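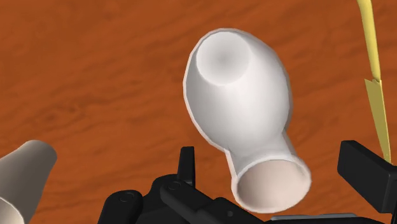 The grasp sampler in the Tralari branch still ranks candidates by antipodal score alone, and I think the ranking is where the vase failures come from. Take the white vessel with the pinched neck, lying on its side with the mouth toward the lower right and the base disc toward the upper left. The body is too broad to be a good first choice, so the sampler goes to the neck, and the neck is short. Any candidate there has the bulge of the body on one side and the flare of the rim on the other. The score looks only at the two contact normals, so a candidate that lands half on the flare can come out level with one seated in the narrowest part.

Replying to the earlier points inline.

Benjie Buenaventura wrote:
> I reran the cluttered tabletop set with the Vullska planner and the
> default sampler settings. 338 episodes, 110 of them aborted before
> the fingers closed. Most of the aborts are reported as
> PLAN_NO_IK, which I don't believe. The arm has plenty of reach in
> those poses.

I don't believe it either. The planner wrapper returns PLAN_NO_IK for any empty solution set, including the case where IK succeeded and every solution was then rejected by the collision check. The two cases are merged in the wrapper, before anything is written to the log. The patch I pushed to my tree splits them into PLAN_NO_IK and PLAN_ALL_COLLIDING. On the subset I have replayed so far, more than half of the aborts move to the second code. I will post the full table when the replay finishes.

> Could it be the mesh? The visual meshes are coarse enough that you
> can see the segments on the outline of the rounder objects. I
> wondered if the normals were bad.

The facets are visible, but the collision check does not use that mesh. It uses the convex decomposition, and with max_hulls at 2 the neck disappears. One hull covers the body and part of the neck, the other covers the flare and the rest of the neck, and the concave region between them is filled in. The finger pads then collide with geometry that exists only in the checker. The open mouth is filled as well, so a grasp on the rim with one finger inside is rejected every time.

Normals are a separate matter. The sampler takes them per face, so two samples a few millimeters apart can differ by a full facet angle. Interpolating from the vertices is cheap and I would do it, but keep it in its own commit. It changes the scores of every object in the set and we would lose the baseline.

> Also, should the neighbors be in the planning scene during the
> approach? Fivley drops them to save time.

Yes, keep them. Fivley was written for single objects. With long thin items next to the target, the fingers can sweep through a neighbor on the way in, and the episode is then scored as a grasp failure when the approach was at fault. If planning time is the concern, use a bounding capsule per neighbor and keep the full decomposition for the target only.

What I propose, in order:

1. Merge the error code split. No behavior change.
2. Raise max_hulls to 16 for any object tagged "vessel" and rerun with the same seeds.
3. Add a clearance term to the score, measured along the closing direction from the pad edges to the nearest surface outside the contact patch.
4. Vertex normals, after the above has settled.

Item 3 needs review from whoever owns the scoring interface - I think that went to the Pacheco maintainers in March, but the file header has not been updated. The term needs a weight, and I would like it in the config file, not compiled in.

Benjie, please send the seeds for the 110 aborted episodes, and the planner config you used if it differs from the one in the repository. The padding value matters here. If yours was set above the default, item 2 alone will not recover the neck.

Soledad Nakamura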